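Comparing Two Controllers for a Simulated Two-Finger Gripper

Project report, second-year robotics option
Shakuntala Agarwal, Haoran Jiang, Hipólito Olivares
Supervisor: Gebhard Brunner

1. What we set out to do

Our original proposal promised a comparison of three grippers, two arms and "a range of sensing options". Dr Brunner returned it with the words "pick one" in the margin, so we picked one gripper and compared two ways of controlling it.

The task is picking up a small tube and putting it down again somewhere else. A toddler can do this. Our toddler is a two-finger gripper in simulation, with a camera mounted on the wrist looking out between the fingers.

2. The two controllers

Druster is a position controller. It is told where the fingers should be and goes there, whatever happens to be in the way. Haoran wrote most of it in an afternoon and has been unbearable ever since.

Jirken adjusts the closing speed according to the contact force reported by the simulator. It took the rest of the term. Shakuntala and Hipólito wrote it, rewrote it, and in December threw away the second version and went back to the first with better variable names.

Both take the tube's position from the wrist camera through the same detection code, which Bhupendra Negi from the year above let us use on condition that we stopped asking him about it.

3. Method

Each controller made 280 attempts. Start positions were drawn at random from a list saved beforehand, so that both got the same easy ones and the same horrible ones. An attempt counted as a success if the tube was lifted, held for 4 seconds and set down inside the target area. Anything else was a failure, including the attempts where the tube left the floor at great speed and was not seen again.

We had planned 325 attempts each. The lab machines restart themselves at two in the morning, a fact we discovered at two in the morning.

4. Results

Druster succeeded in 68 per cent of its attempts. Jirken did better, though by less than a term's work would lead you to hope, and most of its advantage came from tubes lying at awkward angles. With the tube square to the fingers there was very little to choose between them, and Druster was quicker.

The failures were more interesting than the successes. Druster's were nearly all of one kind: it closed on the tube off-centre, one finger arrived first, and the tube was batted away. Jirken's were more varied. It sometimes felt the first touch, slowed down out of politeness, and went on slowing down until the attempt timed out.

5. The camera view

We gave this less thought at the start than it deserved. The fingers fill a good part of the view, and the detector has to find the tube in whatever is left between them.
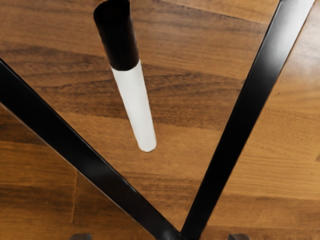 Figure 1. Wrist camera view in simulation, with the black and white tube between the open fingers and clear of both.

The white part of the tube stands out well against the wood. The black cap is harder, being much the same colour as the gripper, and in early tests the detector was inclined to treat a finger as a very long cap. Masking out the fingers fixed this for both controllers. We kept the wooden floor texture, although a plain grey one would have made our lives easier and our numbers better.

6. What we would do differently

Start with the camera. Log the contact forces from the first day and not from the week before the deadline. Try a heavier tube, as ours was light enough to forgive Jirken a good deal. Hipólito would also like it recorded that he suggested softer finger pads in the first meeting.

The code for both controllers is in the Kaushik folder on the course drive. The folder called Kaushik_final is older.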